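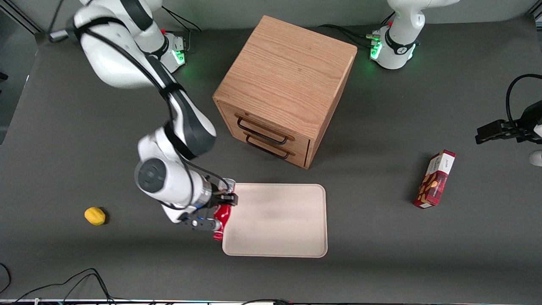
The oak two-drawer, with the tan tray in front of it and the red can at the tray's left edge.

Small two drawer cabinet for the drinks corner - how to lay it out, and can I move the handles?

Posted in Small Spaces by Felicidad Rivera

Hi all, quick one as I've got to have this sorted before the inlaws come in February. I've got a little light oak cube, two drawers, black bar handles, and I want it to live on the end of the bench as a drinks station. Cans, teabags, coasters, that sort of thing. There's a plain beige tray that goes with it (rounded corners, bit of a lip), which I want in front so people have somewhere to put things down that isn't my benchtop.

Problems:

1. Bench is 60 deep, and with cabinet square to the wall AND tray in front I run out of room. Turned on an angle, corner pointing out, it looks nicer to me but then the drawers open across the tray. Has anyone lived with one on an angle? Does it drive you mad?

2. Handles. They're the long loop kind and they stick out a fair way. Thinking of swapping for something flatter. I measured 150 mm between the screws but I was holding the tape in one hand so don't quote me.

3. Will cans mark the tray? It's a light tan, and I don't want red or rust rings on it by Easter.

Rental, so no screwing anything to the wall. Oh and the top has lovely grain so I'd rather not cover it with a mat if I can help it. Colour matters less than not wrecking it.

Thanks, F.

Virgilio Buenaventura

Had nearly the same setup in the Costden flat for years, so in order.

Angle: fine if you pull the tray out from under the drawer's path. The bottom drawer is the one that gets you. If it runs low to the bench it will hit the lip of the tray every single time, and you'll start leaving it half shut. Open the bottom drawer fully, put a bit of masking tape on the bench where the front stops, then put the tray on the other side of the tape. Leave 35 mm or so for knuckles. If that pushes the tray off the edge you have your answer, go square and put the tray beside the cabinet.

Also check it doesn't tip. Little cubes with both drawers open and full of cans will go nose down, ask me how I know. Heavy stuff in the bottom, teabags on top. One drawer open at a time if you've got kids visiting. And don't load cans in the top at all.

Handles: take one off and measure it on the table, centre of hole to centre of hole. Not the outside length of the handle, which catches everyone. Then buy the same centres in a lower profile. Sesico do a flat one, I paid 18 dollars for the pair. Check the screw length too, mine were too long for the new ones and bottomed out before they went tight, had to go back for shorter. Keep the old ones in a bag inside the drawer.

If you can't match the centres you're up for filling holes and on light oak the filler always shows. Not worth it imo.

Cans: dry them before they go down. Most rings come from the wet base sitting overnight. What's the tray made of? If it's painted or raw timber, a couple of coats of wax. If it's plastic then dish soap and stop worrying.

Dumlao

just get a bigger bench lol

seriuosly though I'd leave the handles. easier to grab with wet hands and black looks good on oak. the flat ones you end up hooking your nails under and the paint chips. felt dots under the cabinet if your turning it round all the time, they're a couple of bucks

Mestari

Agree with Virgilio on the tape trick, disagree on wax. Wax on a tray that gets cold drinks goes cloudy white in patches, did it to mine and had to strip the lot back with 200 grit and start again. Water based clear, two thin coats, light sand between. Only if it's bare timber tho!! Test underneath first.

For the top of the cabinet, same deal, wipe spills straight away and keep the kettle well away from it. Steam will lift the finish at the edges before anything else does. If you want something on there, small cork coasters, no need for a whole mat.

Re the angle. Mine's been on an angle since I moved in and my only gripe is the dead triangle behind it, collects crumbs like you wouldn't believe. I keep the spare powerboard back there now.

Felicidad Rivera

Thanks everyone. Did the tape thing last night, tray clears by a whisker if I shift it left. Leaving handles on for now. Tray is going to stay bare until I work out what it's made of, will have a proper look at the underside on the weekend.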